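Last touched Thu 16 October. If you pulled before that, pull again, the timestamps in the wrist folder were wrong and it was my fault!

# Fodach living-room set

Hi! So this is the data I've been collecting for a tabletop pick-and-place policy, in a regular living room with regular household stuff. It's a small set. I drive the arm, the cameras roll, and what comes out is supposed to teach a model to pick things up and put them somewhere sensible. If you're after giant robot datasets with a leaderboard, you'll be happier elsewhere, but if you want something you can download over lunch and train on overnight, please take it and tell me how it goes.

I started it after a pretty miserable month with lab data. We had a lovely policy that did everything right on a gray bench under gray lights and then fell apart the minute someone opened a curtain (Tamás Rácz had bet me lunch it would, and I paid). So the whole point of this one is messy light, couches in the background, cloth that never lies the same way twice, and objects I didn't have to order from a robotics catalog.

## What's in it

There are 288 recorded episodes. Of those, 205 are in `train`, 44 are in `test`, and the rest are in `rejects`, which I kept on purpose. More on rejects further down.

An episode is one instruction, start to finish: "put the cup in the basket," "move the pan to the back of the table," that kind of thing. I tried to write the instructions the way you'd say them to a roommate, so they're not consistent at all. Sometimes it's "pan," sometimes it's "frying pan," and I left it that way.

```
fodach/
 train/
 ep_xxxx/
 wrist.mp4
 room_a.mp4
 room_b.mp4
 state.parquet
 note.txt
 test/
 rejects/
 calib/
 CHANGES.md
```

Arm state is logged at 50 Hz. Video is slower than that, so don't line them up by index (I did this for a week, oh boy). Use the `t` column and take the nearest one.

| column | what it is |
|---|---|
| `t` | seconds from the start of the episode |
| `q` | joint positions, radians |
| `grip` | gripper opening, 0 is closed and 1 is open |
| `cmd` | what I was asking the arm to do |
| `phase` | reach, hold, carry, release, or idle |

`phase` is labeled by hand, by me, mostly in the evening. The boundaries between reach and hold are mushy and I wouldn't train anything delicate on them.

## The wrist view

The wrist camera is my favorite and also the biggest pain. It sees what the fingers are near, which is great, and it sees a whole lot of gripper, which is less great. The links take up a big part of the bottom of every image and they go soft and blurry that close up. Don't crop them out! I tried, and the model lost its sense of where the fingers end. The green edge on the finger pad seems to be something it really holds on to.

Also, the wrist camera looks wherever the arm looks. When it swings out past the table you get the floor, the rug, whatever is lying down there, cables included. I kept those stretches in and the policy seems calmer for it when the arm ends up somewhere odd.

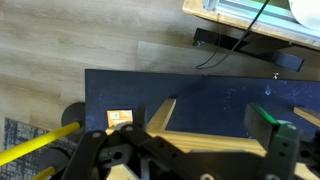
Asuka Miyazaki thinks I should mask the gripper out and feed its pose in separately, on the grounds that a model that memorizes the look of one gripper is going to be useless the day you swap the pads. She wrote me a long note about it, with plots, and added that she'd drop every wrist stretch that isn't pointed at the table, or at least weight it way down. I don't agree on the second part, but the first part is fair and there's now a `mask` option in the loader, so you can try it both ways. Default is off.

## Loading it

The loader is a little package called Sarpong. (It was named before I got here, don't ask me.)

```python
from sarpong import open_set

ds = open_set("fodach/train", cams=["wrist", "room_a"], mask=False)
ep = ds[0]
print(ep.instruction)
for step in ep.steps(align="nearest"):
 ...
```

`align="nearest"` is what you want almost always. `align="interp"` will interpolate the joint state, but it leaves `phase` alone, so you can get a "hold" label on a gripper that's still closing. There's an open issue for it. I'd love a patch.

If you only have room for one camera, take the wrist. If you have room for two, add `room_a`. Adding the third helped a little on my runs and slowed everything down a lot.

## How I collect

I run sessions in the daytime with the blinds however they happen to be. Before each session I put a handful of things on the table and shuffle them without thinking too hard. When I thought hard, I kept making the same neat little rows, and Adjoa Gyamfi pointed out from the heat maps that nearly all my early grasps were in one patch of table the size of a dinner plate. Those early sessions are not in here. Now I drop stuff, nudge it, and leave it.

The clear plastic things are the hard ones. Cups and tubs half disappear with the window behind them, and a bag is nearly invisible except where it glints. I went heavy on those. A cup episode usually takes me longer to drive than anything else, and you'll see more hesitation in `cmd` there, little pauses while I work out how close I am. That's real operator behavior and I left it in, but if you're doing plain imitation learning you might want to trim idle time first:

```python
ds = open_set("fodach/train", trim_idle=True)
``` 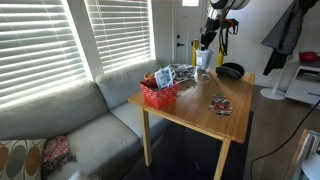 The things I'm not picking up in a given episode stay on the table too. I call them bystanders in the notes. A bystander can be touched or bumped and the episode still counts, as long as the thing named in the instruction gets where it was going. If a bystander ends up on the floor, the episode goes to `rejects`.

Each `note.txt` has one or two lines from me right after the episode. They're casual. "Went in too low, fixed it." "Sun came out halfway." I typed them for myself and then figured somebody might want them. Afia Nutsugah has been using them as a weak signal for episode quality and says the word "fine" is the best predictor of a bad demo, which I find a bit hurtful and completely believable.

## About the rejects

Please look at these before you throw them away! They come in a few flavors:

- I dropped the object or put it in the wrong spot
- a camera stopped partway
- a bystander hit the floor
- I gave up (there's a `gave_up` flag, use it)

The dropped-object ones are handy for training a success detector. The gave-up ones are, well, mostly pans. A pan on its side is a surprisingly nasty thing to grab, the handle is short and the body wants to roll the minute you breathe on it. I've gone at it from the handle end and from the rim, and I still don't have a way that I'd call good. There are pan episodes in `train` that made the cut, but if your policy is bad at pans, it learned that from me.
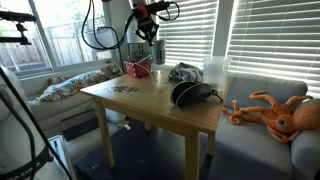

Cloth is the other one. A crumpled cloth doesn't have a "pose" in any way I know how to write down, so success for cloth episodes is just "it's lifted and then it's somewhere else." If you have a better rule I'm all ears.

## Things that will bite you

**Light.** It changes inside a single episode. White blinds with the sun behind them blow out big parts of the room views, and auto exposure makes it worse. I locked exposure for the later sessions and marked them `exp=locked` in the metadata.

**Room cameras move between sessions.** Never during. Each session has its own file in `calib/`, and the loader picks the right one, but if you write your own loader you have to do that yourself. Two people have emailed me about "weird depth" and both times this was it.

**One room.** All of it. You will see the same couch forever. A model trained on this alone will absolutely learn the couch. Mix it with something else if you can. I've been mixing with the Karance kitchen clips, half and half, and the results transfer better than with either one by itself.

**One driver.** Also me, all of it. I'm right-handed and I approach from the right more than I should.

**The test split** is split by session, never by episode, so no test episode shares a table layout with a training one. Please don't reshuffle it and then compare numbers with ours. Algirdas Venckus did that once by accident and we were thrilled for an entire afternoon.

## Is it OK for...

Imitation learning, grasp prediction, success detection, fiddling with vision-language-action models at small scale: yes, go for it.

Anything that ends with a robot near a person with no one holding the stop button: no. There isn't a single handover to a person in here and nothing about safe distances.

Benchmarks: meh. It's small. Report it next to something bigger.

## What's next

A second driver, finally, starting in November. Left-handed! I'm also moving the logging over to Skaltix so the clocks come from one place, and once that's in, the old timestamps problem should stay gone. More cloth, more clear plastic, more pans if I can stand it.

Bugs and questions go in the issue tracker. Put the episode number in the title and I'll usually get to it the same week, unless it's about `phase` labels, in which case give me a little longer.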